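Hand-held grippers for recording cloth folding: fingers lose hold of thin fabric

Posted in: Shared Workshops, Robotics and Automation

Dutico

Our workshop is building a pair of hand-held grippers with which a member can record the handling of garments on a bed. The fingers are printed in black plastic and screwed to a white body. Thick towels present no difficulty. With a thin cotton shirt, the fingers close fully at the tip, yet the cloth slides out as soon as it is lifted. 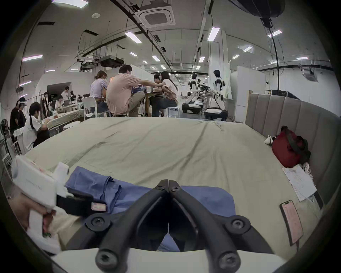
The fault occurs in 12 of the 29 attempts recorded on Tuesday, and more often with the left unit. I should be grateful for advice on whether the fingers ought to be reprinted or the tips covered with another material. A reprint takes most of a working day.

Edeltraud Mühlbauer

I would advise against a reprint at this stage. Please check first that both fingers meet along the full width of the tip. Close the gripper on a strip of ordinary paper and pull gently. Should the paper turn to one side, the fingers are out of line, and the screws at the outer hinge points should be loosened, the fingers closed by hand and the screws tightened again.

Once the fingers are in line, glue silicone sheet of 2 mm thickness to the inner faces. Clean the plastic with alcohol beforehand and leave the glue overnight. Sanding with 400 grit is too fine to help the glue hold; a coarser paper is required.

The manner of approach should also be considered. Members are asked in our own workshop to press both fingers down into the cloth slightly open, so that a fold rises between them, and only then to close.

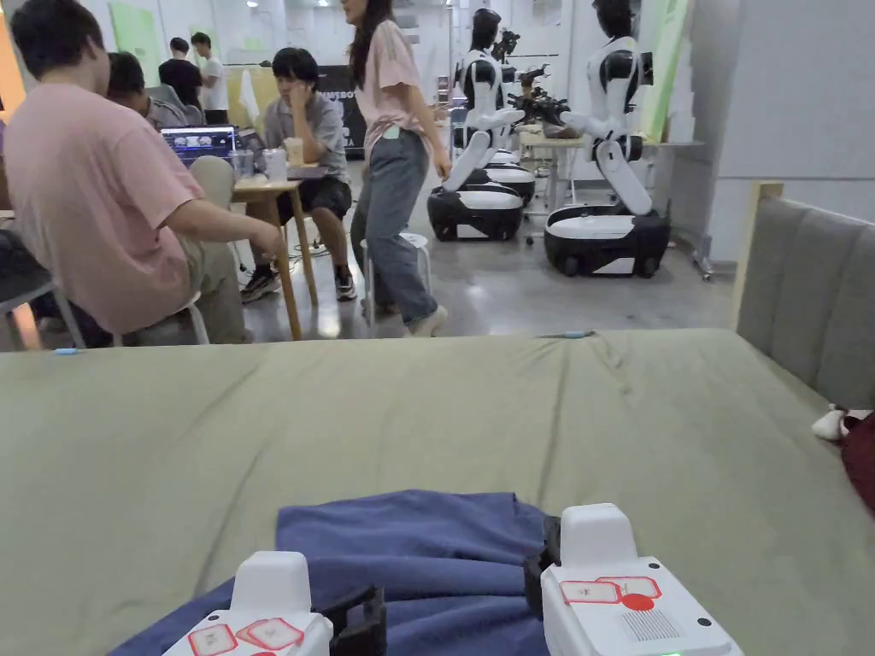 Both units at work on the dark blue cloth.

Grudosico

Rubber bands round the tips. They wear out but cost next to nothing.

Dutico

I thank both contributors. The paper turned to the left on the left unit, and the screws have been adjusted accordingly. The silicone sheet is on order and the rubber bands will serve until it arrives.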